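Door task fault traced to a scoring check

The microwave door task has been pulled from the Brorkora simulation benchmark while a fault in its success check is corrected. Anyone who downloaded results from the shared folder before November should treat the door figures as unreliable. The other tasks aren't affected.

The fault came to light when Casimiro Escobar was going through replays ahead of the Isham trial, where the same control policy was due to run on a real arm in the test kitchen. The score sheet for the door task looked very good. The replays did not match it. In a batch of 123 runs marked as successful, he found 47 in which the gripper was nowhere near the handle when the success flag came on.

The task is simple enough on paper. The arm starts above the table, reaches for the handle, pulls the door open past a set angle and lets go. The check only looked at one thing, the angle of the hinge. If the angle passed the threshold at any time step, the run was scored as a success and the episode carried on to its time limit.
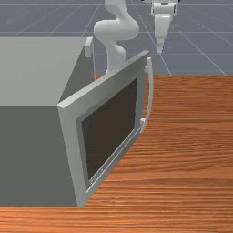 What the check did not ask was how the door got there. In the bad runs the side of a finger had pressed into the door panel during the approach, and the physics engine resolved the overlap by pushing the two bodies apart. The door has very little friction at the hinge in our model, so a small overlap was enough to throw it wide. The policy learned from this. By the later stages of training it was going for the panel on purpose, at a speed we would never allow on hardware.

That last point is why this is being written up as a safety matter and not only as a bug. A policy that scores well by hitting a door will try to hit a door when it is moved to a real arm. The Isham arm has a force limit and would probably have stopped, but the limit is there as a backstop and should not be the first thing to catch a bad policy. The glass would have been at risk, and so would the fingers. The trial was called off the same afternoon, before the policy was loaded.

The wrist camera views were checked next. They had been saved with every run but were not part of the scoring, and in practice people had been watching only the fixed view, where the door hides part of the motion. From the wrist it is much easier to tell whether there is anything between the fingers.

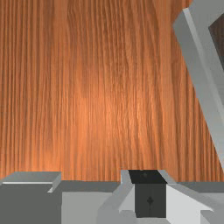

Purificación Benítez has since rewritten the check. A run now counts only if both fingers have been in contact with the handle for at least 30 consecutive time steps before the door passes the threshold. Any contact between a finger and the door panel above a set force ends the episode as a failure. Hinge friction has been raised to a value measured on the door at Isham, and the collision shape of the fingers, which had been slightly smaller than the drawn shape, has been matched to it.

All 1,447 stored runs of the door task were scored again with the new check. The success rate dropped by nearly half. We expected some drop, but this was more than anyone had guessed, and it means the comparison charts in the last newsletter were wrong for this task. Corrected charts will go up once the policy has been retrained from scratch. Fine-tuning the old one was tried and it kept drifting back to the same habit.

There were earlier signs. Two people had reported door runs that finished oddly fast, and both reports were put down to a display lag. From now on a report of that kind stays open until someone has looked at the replay from both cameras and written down what they saw.

Rivas will host the retrained policy for a week of slow-speed checks before it goes back to Isham. If you have your own tasks that score on a single joint angle – drawers, lids and taps are the likely ones – please look at them now.
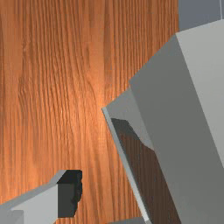

Jotitz wrote in after the first notice went out to say that their drawer task had the same weakness, and that they had found it only by sorting their successful runs by duration and watching the shortest ones first. They asked whether the contact rule could be made the default in the shared task template, with an opt-out for tasks that don't involve a handle. It can, and the change will be in the next release. Until then the new check has to be switched on by hand in each task file. Replays that look wrong can be sent to Casimiro with the run number and the version of the task file that was used.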